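Bimanual cell drops out when the left arm reaches for a cap — cable or software?

**Posted by Clunomwood, 28 April 2024**

We run a two-arm cell that sorts baseball caps between a basket and a wire stand. The left arm keeps losing its wrist. The log says the last motor on the chain stopped answering, the arm goes limp from the elbow up, and whatever it was holding gets let go. The right arm carries on as if everything were fine, and that's the part that worries me more than the dropout.

It has happened 17 times in 200 runs. The vendor we bought the controller from, Terum, says this is "communication noise" and wants us to buy their new driver license. I don't believe them, but I can't prove it either. The faults seem to cluster on caps that sit outside the basket, where the wrist has to turn up under the crown. 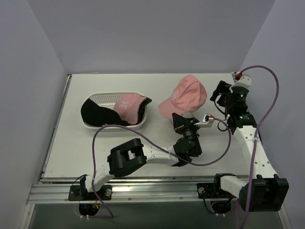 ### What I've tried so far

- Swapped the left and right controllers. The fault stayed with the left arm.
- Lowered the top speed by a third. Fewer faults, but we also did fewer reaches in the same time, so I don't trust that result.
- Restarted everything, as Terum support told me to. Twice.

Is there a way to tell a bad cable from bad software without taking the whole arm apart? And should the right arm stop when the left one dies?

---

**Drinalstead**

Update the firmware. We had the same thing and it went away after the update in July. Never had to touch a cable. If you're on the old version you're wasting your time with anything else.

---

**Ye-rin Ok**

I'd be careful with the firmware advice. "It went away after the update" usually means somebody also powered the thing down, reseated a plug and didn't write it down. You swapped controllers and the fault stayed put. That doesn't clear the software completely, but it points at something that lives on the left arm, and a license won't fix that.

Look at the purple cable first. It leaves the connector out at the gripper end, swings through a big free loop and then gets held at the forearm by one cable tie. Every time the wrist rolls, that loop has to take up the motion, and the tie decides where the bending happens. If the tie is snug, the pull can end up at the connector. A reach that looks harmless from the front can still be tugging on that plug.

It's also worth comparing a reach to the far left with the one in your first picture, given that the cable takes a different path each time.

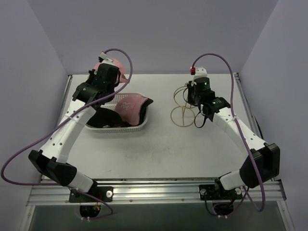 **Checks, in the order I'd do them**

1. Power off, and support the arm before you do. Then move the wrist by hand through the whole reach and watch the connector. If the plug tilts, you have your suspect.
2. Power on with torque off and log the motor replies while a second person wiggles the cable at the plug, at the tie, and down by the base. Keep fingers out of the gripper. Torque off in software is a request, and I wouldn't bet a knuckle on it.
3. Note where the dropout occurs. A fault that follows the wiggle is mechanical. One that shows up while nothing is moving sends you back to power or the bus.
4. Cut the tie and refit it looser, with the slack shared on both sides of it. Run another 200 without changing anything else, speed included.
5. Swap in a new cable only after that. If you do it first, you'll never know which of the two helped.

On the second thing you asked: yes, the right arm should stop. One missed heartbeat from either side should stop both, and a person should have to clear it. I'd want that in place before chasing the cause, even if the cause is a tie that costs pennies. Most of these demo stacks treat the arms as two separate programs that happen to share a table.

---

**Echevarría**

Agree on stopping both arms. I'm less sure about the tie. Ours was a cracked crimp inside the plug, and it passed the wiggle test 16 times before it failed — so a clean result doesn't mean much. Check the base end as well, where the cable loops under the mounting plate. Don't pay Terum anything yet.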